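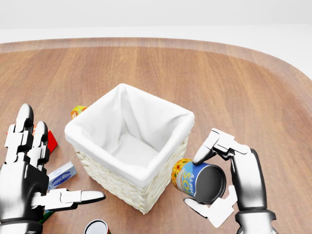
Gemness is a simulation kit for testing two-armed robots on household packing tasks, sold by the software firm Haltell. Its first version was released on 21 December 2022. The kit contains 76 tasks, most of them set on a tabletop, and runs without any robot hardware.

The grocery task gives the robot a lined basket and a set of packaged goods. Users may fit either arm with a five-fingered hand or a parallel gripper. 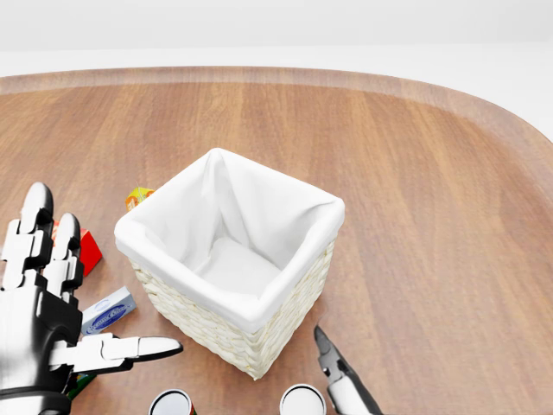 Grocery task with a hand on the left and a parallel gripper on the right

A license covers six workstations and costs 345 euros a year. Dreßler, a robot supplier, bundles it with its own arm models – these can also be bought separately. 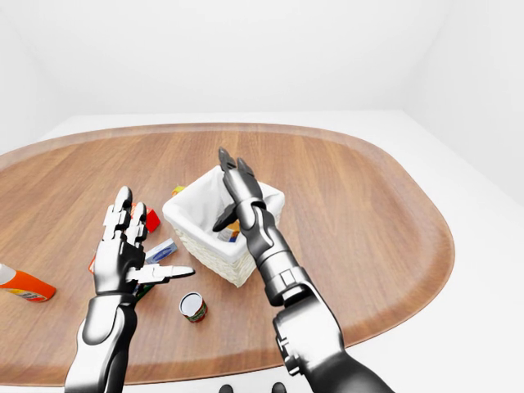

Hasodden wrote in a review that the kit was easy to set up but that soft materials such as cloth slowed it down on older computers. Haltell reduced the load in a July update, which also raised the limit on saved runs to 1000.

Object positions can be fixed or shuffled at the start of each run. Scores are exported as plain text files.

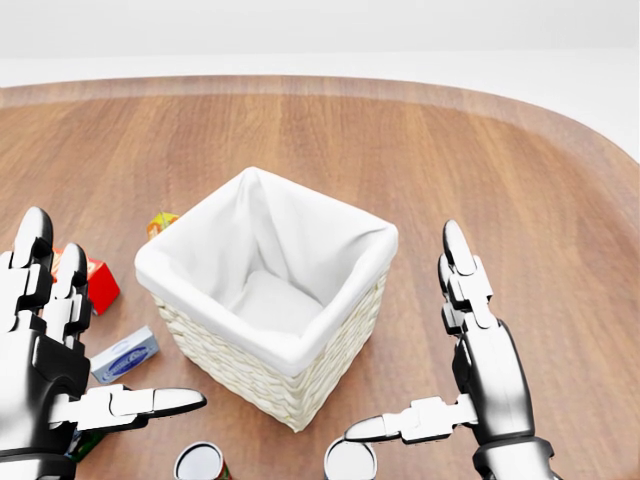 The same task with two humanoid robot hands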